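Stollgate Gripper Kit, Progress Report for January
Prepared by Kiran Shakya for Lieselotte Bauerfeind

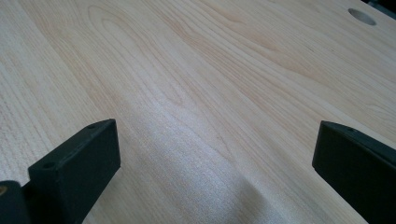 The two fingers of the kit, open over the work table.

In this month we continued the review of the hand-held gripper kit. From the 400 grasps in the plan, 367 are now recorded. The remaining ones are with thin parts, which we left for the end.

Opening and closing is smooth, and new users learned the tool in one morning. Pankaj Tomar changed the fingers 3 times and had no difficulty with the screws. The printed manual is weaker. It explains the assembly well, but the page about calibration is too short, and we had to write to the supplier for help. Their answer came after 4 days.

One open point is the glare from the table top. Clementina Meireles wants to compare with a matte cover before we give our opinion on the camera.

The spending is inside the budget. We ask for your approval to order one more set of fingers, so that both teams can work at the same time.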